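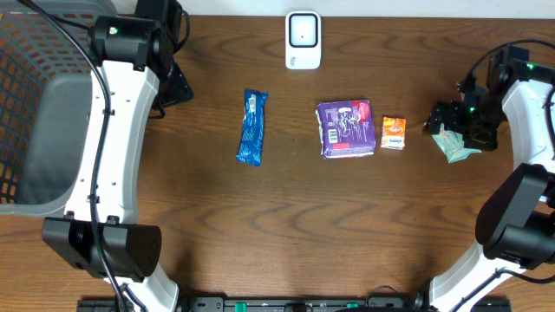
Research Engineer, Bimanual Manipulation of Soft Packaging – Honar Robotics Group

Our group studies how a two-arm system should divide work when the objects in front of it deform during handling. The current method, Rusar, chooses an arm for each item and revises the choice whenever the grasp changes the item's shape. Loose wrappers are the hardest class we handle: the crumpled pale green and white one in the right gripper hangs down onto the table, and a planner that still assumes the original outline will place its next contact badly. A small box can usually be treated as rigid. A wrapped bar falls between the two, and most of the open questions are there.

In our last evaluation, completed in May, Rusar cleared 396 of 400 rigid cartons without a second grasp. On flexible wrappers the first-attempt rate was far lower, and most failures came from late switching between arms. The person hired will work on that switching rule.

Duties

- Extend the Rusar arm-assignment model to items whose shape changes after contact.
- Maintain the teleoperation and replay code for the bench with 2 arms.
- Design and run controlled trials, including ablations, and report negative results in the same form as positive ones.
- Prepare the Boltent grasp set (556 labeled sequences at present) for release.

Requirements

- Master's degree in robotics, computer science or a related field, or equivalent work experience.
- Solid Python and working C++.
- Experience training policies from demonstration data and testing them on physical hardware.
- Familiarity with camera calibration and joint-level control.

Prior work on deformable objects is useful – it is not required. The position is full time and on site, with a fixed term of two years. The engineer reports to Sandra Mapplebeck.

To apply, send a resume, a one-page statement and a link to one code sample to Ryan Horrocks through the Honar careers page. Shortlisted candidates will be given a short bench exercise.

Related openings
Postdoctoral Researcher, Tactile Sensing (Bennani)
Lab Technician, Hardware Maintenance
Data Annotator, Boltent Grasp Set, part time
Summer Internship, Motion Planning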